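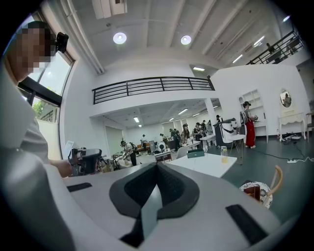 **Flolingate Building Users' Group — Minutes**

Meeting of 18/03/2023, ground floor meeting room

Present: representatives of Ranora (building management), the second-floor tenants, the third-floor tenants, and Jenine (ventilation contractor). Apologies were received from the ground-floor café.

**1. Minutes of the previous meeting**

The February minutes were approved with one correction. Under item 4, "supply filter" should read "return filter". Ranora will reissue the page.

**2. Ventilation**

2.1 Jenine reported on the balancing work on the upper floors. Supply air to the third floor had been measured at 950 cubic meters per hour against a design value of 1,200. The shortfall was traced to a damper on the north branch that had been left partly closed after the last filter change. It has been reset and the position marked on the duct.

2.2 The third-floor tenants asked whether the draft reported near the stairwell was connected to the damper. Jenine considered this unlikely and suspects the door closer. To be checked at the next visit.

2.3 Fan noise before 8 a.m. was raised again. The night setback currently ends at 5:30. It was agreed to move the start to 6:45 for a trial period and to log complaints by floor. The second-floor tenants noted that two of their staff begin at 6:00 and asked that CO2 readings be kept for the trial.

2.4 Filters: the present stock covers one more change. Ranora will order the same grade. A finer grade was discussed and set aside until the pressure drop across the existing units has been recorded.

**Action:** Jenine — check door closer, send balancing sheet. Ranora — filter order, time program.

**3. Service charge**

The cost of the damper inspection was $2,355, to be divided by floor area under the existing schedule. The second-floor tenants objected that the fault arose from contractor work and should not be charged to tenants. Jenine agreed to review the invoice and respond in writing. Payment is on hold until then.

**4. Freight elevator**

The elevator was out of service for 12 days. The cause was a failed door contact; the part came from Lie, the original supplier, and the first one delivered was the wrong type. Ranora proposed keeping a spare contact on site. Agreed.

The posted load limit is hard to read on the second-floor landing. A new plate will be fitted. Pallet deliveries should still be booked with the front desk one working day ahead.

**5. Window seals**

Water was reported at one sill on the third floor after heavy rain. Ranora inspected from inside and found no open joint. An outside inspection needs a lift platform and will be combined with the gutter cleaning — date to be confirmed.

**6. Any other business**

Bicycles are being left against the riser cupboard on the ground floor. The cupboard must stay accessible for meter reading. Notice to be posted.

The second-floor tenants asked for a copy of the current key list. Ranora will circulate it with these minutes.

Next meeting: to be set once the results of the fan trial are available.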